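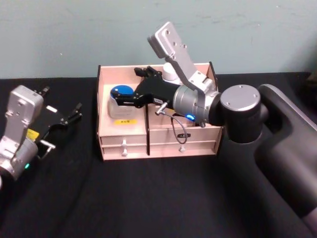

Small paint question that has got out of hand. I am redoing the box room as somewhere to pay bills and sulk, and I'd like the walls a quiet greeny blue without them looking grubby by September. My test case is the wall behind the little drawer organiser: light teal, faint scuffs, a few dark specks. I like the colour very much. I like the specks less. Do I go up to a wipeable finish, or accept that walls get dirty and so do I?
Posted by boxroom_blandine, 7.40 pm

Reply from gloss_and_found
Wipeable, every time. I did our hall in flat matt because a magazine told me to, and it now holds a full record of every coat, bag and elbow since. Go for a soft sheen and keep your dignity.

Reply from mrs_skirting
Disagree. Soft sheen shows every lump in the plaster, and if yours is a box room in an old house you will have lumps. Scrubbable matt exists. I used the Gredska one, 54 quid for the big tin, which hurt, but it has been washed more often than the dog.

Reply from boxroom_blandine
Lumps confirmed. Second one:

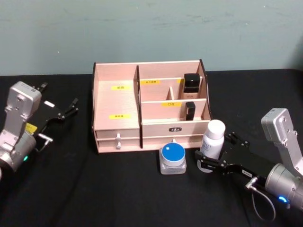 Pale wall, pinkish wood, black cloth.

Reply from gloss_and_found
That's grey.

Reply from mrs_skirting
It is blue. Have you had your eyes done?

Reply from nazanin_z
It's both, which is the trouble with these shades. I painted 17 test squares before our bedroom and my husband called all of them "the green one". Try it next to whatever furniture is staying, morning and evening, and don't buy anything off a screen.
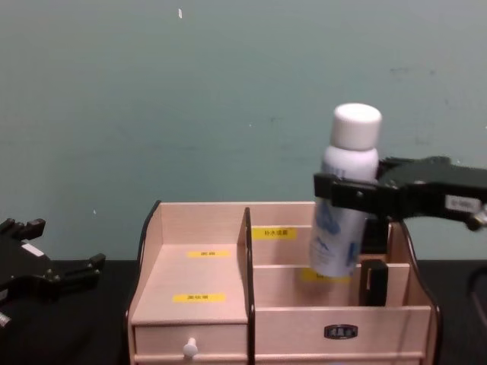 Furniture is a fair point, Nazanin. The desk is going, the chair is on probation, and my mother has opinions about the curtains. What I'm keeping is the pinky-beige look of that organiser with the curved sides and black edging, and I think the black stops it all going a bit nursery. So possibly black on the shelf brackets too? The wall looks properly green to me there, for what it's worth, and I've stopped trusting myself.
boxroom_blandine

Reply from mrs_skirting
Black brackets yes, black skirting no. I speak as someone who dusts.

Reply from tin_of_zwahlen
Nobody has mentioned sugar soap. Wash the wall first, THEN decide if you hate the paint. I had 50 tins' worth of plans for our landing and a bucket saw most of them off.

Reply from gloss_and_found
Sugar soap on old matt will leave shiny patches. Ask me how I know.

Reply from tin_of_zwahlen
You scrubbed. You're meant to wipe.
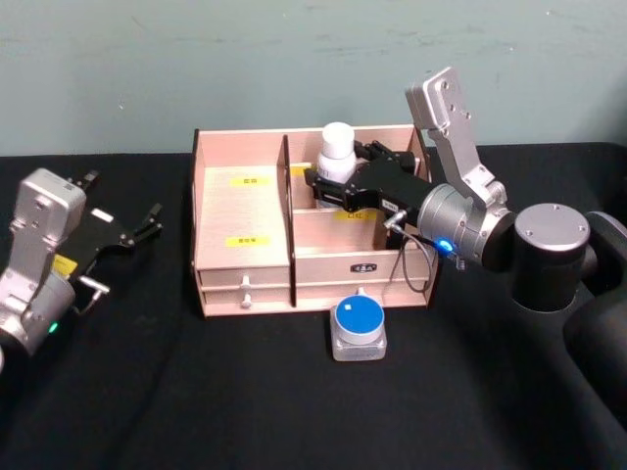

Right, decision of sorts. I'm having the scrubbable matt, a sample pot first, and I will wipe and not scrub. The smudges on the blue-green behind the black cloth bother me less each time I look, so either I'm growing as a person or I need my tea. Will report back once there's a square on the wall. Does anyone know if Ginden do a tester, or is it Gredska or nothing?
boxroom_blandine

Reply from nazanin_z
Ginden do, but it's tiny. Buy two.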